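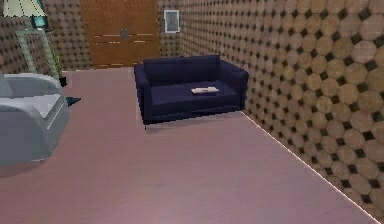 The simulated living room in Jusari, with the navy loveseat at the back and a flat white object on its seat.

Please look after the room also

By Dindo Saludo

When people speak of robot maintenance, they think of grease, cables and bolts. I agree with all this. But at Gellinham, our mobile robot Sebastian is tested first in a simulated room, and I think this room deserves its own maintenance book.

Last August we lost 2 weeks to one fault. Sebastian stopped too early before the sofa in 10 runs, and we changed the wheel settings every time. The wheels were good. Somebody had updated the sofa model, and its collision shape was left bigger than the sofa we see on the screen.

A nice picture does not show such a fault. My opinion is simple: after each change of furniture, display the collision shapes, drive slowly to every object, and write the result with your name. Do it before you touch the controller.

Some colleagues say this is office work and a technician should stay with the real machine. I do not accept it — the technician is the one who must explain why the robot stopped. Now I keep the page for the room in the same folder as the page for the battery.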